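Flanum planner: left arm stalls while holding the lid
Forum > Bimanual > Planning and control

apal, 2022-05-09
Pot and corn task. Left arm holds the lid up by its knob, right arm brings the corn in. With the right arm near the pot, the planner returns no path in 13 of 728 runs. The lid is attached to the left gripper as a collision body. Views for reference, head, right wrist, head:

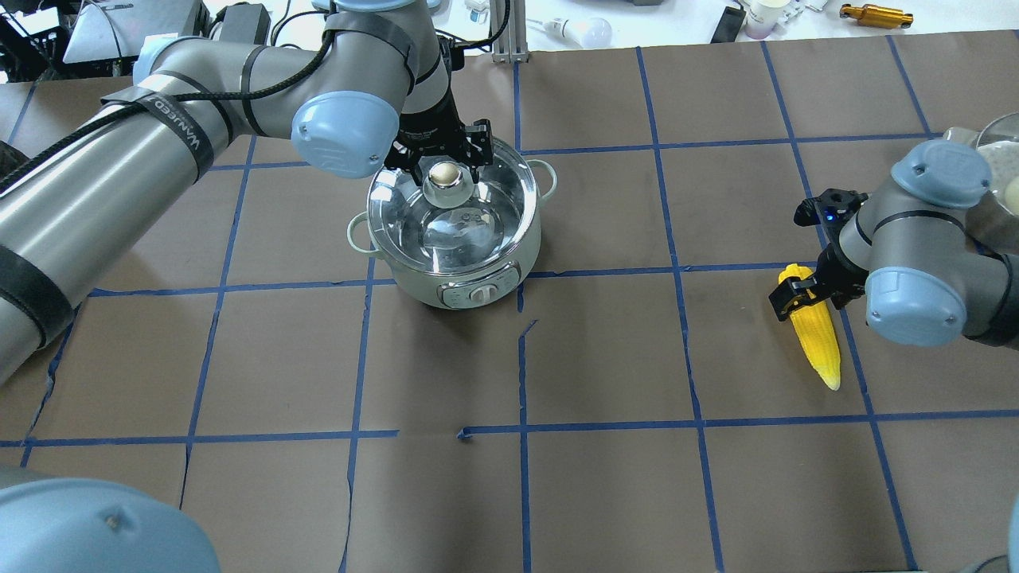
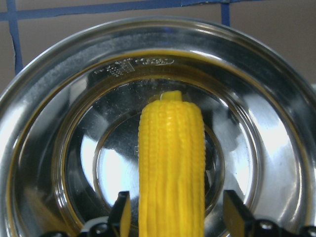
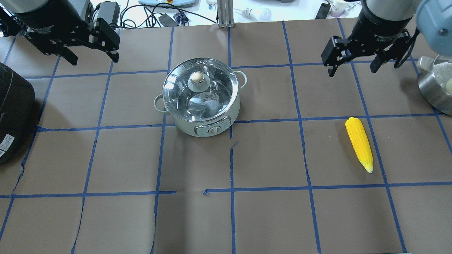
First: lid held, corn in right gripper. Last: lid on pot, corn on the paper.

liga_l
What padding on the lid mesh? Flanum adds its own on top of yours.

apal
2 mm. I did not know it added more.

quintana_c
I doubt it is padding. Steel and glass give poor depth, so you get stray voxels over the pot. Clear the octomap there and rerun.

liga_l
Stray voxels would not fail that rarely. Log the contact pairs first.

quintana_c
They would if the filter catches most of them.

apal
Logged 1,000 new queries. Every failure is lid against right finger, no octomap pairs. Setting padding to zero for attached bodies and rerunning.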